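September
Posted by the author of the Wirnier Road blog

I've been trying to give up buying lunch. I work near the bottom of Wirnier Road, and for years I walked up to the Assunção bakery at midday and bought whatever was left. It was good food and I never minded the queue, but when I went through my bank statements in the spring I found I had spent 1,050 pounds there in a year. That was more than our holiday.

So I started taking my own. The first weeks were poor. I made sandwiches the night before and they were damp by eleven in the morning, and I ate them at half past and was hungry again by 2. Then I tried leftovers, but we don't often have leftovers, and cooking extra on purpose felt like a second job.

What has worked is soup. I make a big pot when I have a free evening, usually lentil or leek and potato, and it does 4 lunches. Two go in the fridge and the others go in the freezer. I bought a flask made by Mirkine, which cost 16 pounds and holds enough for one hungry person. It needs filling with boiling water for a few minutes before the soup goes in. I skipped that step for a month and wondered why my lunch was lukewarm.

Bread is the part I haven't solved. A loaf from the supermarket goes stale before I finish it and slices from the freezer are fine toasted, but there's no toaster at work. At the moment I take oatcakes.

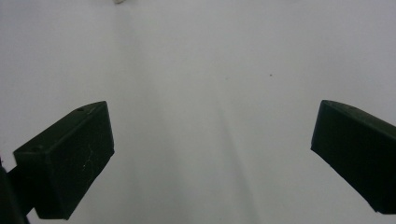
I do still go to the bakery, once a fortnight or so, and I enjoy it more than I did. I get the cheese pie and take it to the benches by the Estine building if the weather is dry. The woman behind the counter asked if I'd been ill.

Next I want to try something cold for the warmer months, probably a bean salad. My sister puts pickled onions in hers and I'm not sure about that. If it keeps for three days I'll write down the quantities.

Last updated: September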